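Taking a group to a robot open day, is it worth it and what should I ask?
Posted by Saoirse Geraghty in Visits and Days Out
Viewed 345 times

Hi all, quick one as I'm on my lunch. I've been offered places at the Rulico open day, the one with the kitchen robot. 14 of us, mostly adults from my evening class plus a couple of teenagers. Leaflet says "live demonstration, loading and clearing" and not much else. Has anyone been? Is it an arm doing real jobs or a video and a sandwich? Also is there anywhere to sit, one of ours can't stand for long. Need to reply by December 20, 2022 so any help welcome.

Villads Lykkegaard

Went to the last one. Real arm, real kitchen, no video. It's a Franka arm next to a normal worktop with the dishwasher open underneath, and it works on plates and so on. Slow. Slower than you're imagining, tell the teenagers now.
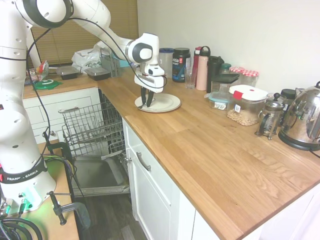
We had 26 in our group which was too many, people at the back saw nothing but shoulders. With 14 you'll be fine if you split in two and swap half way. Ask for the early slot, the person running it had more time to talk before lunch.

Things I wish I'd asked: what happens when it drops something, who decides where it puts its fingers, and can it cope if you move the plate while its working. Somebody asked the price and got a very long answer with no number in it.

Seats: a few folding chairs along the wall when I went. Ring ahead, they were decent about it. Parking is hopeless, get the bus to Ankrah and walk, five mins.

Jordan Whitlock

its ok. bit boring. biscuits were good

Roya Pakzad

Agree with Villads on most of it, not on the early slot. We had the afternoon and it was quieter. I'd go mainly for the cutlery part. Plates are one thing but a thin bit of metal lying flat in a dish is a pig of a job for two fingers, and you get a feel for how much is still hard. My lot went silent for that, then all talked at once.

Do ask if they'll let you pick the next item. Ours said yes, depends who's on I think. And bring a list of questions on paper, we forgot half of ours by the time we were stood there. Wear layers as well, teh hall is freezing in December.
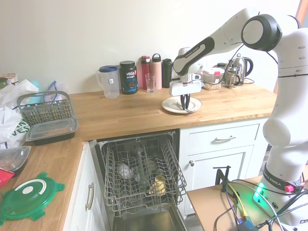
Eoin Breathnach wants to know whether the arm is working by itself or whether someone is steering it from the next room, as he went to a Bimaler demo once and it was all done by a man with a joystick. Fair point and I can't swear to it either way. We were told some of it is steered and some isn't, and they'd say which if you asked. So ask, before it starts, otherwise you spend the whole time guessing.

Saoirse, if your group likes it Voson do a similar day in the spring, but you pay for that one. Got to run, will check back tonight.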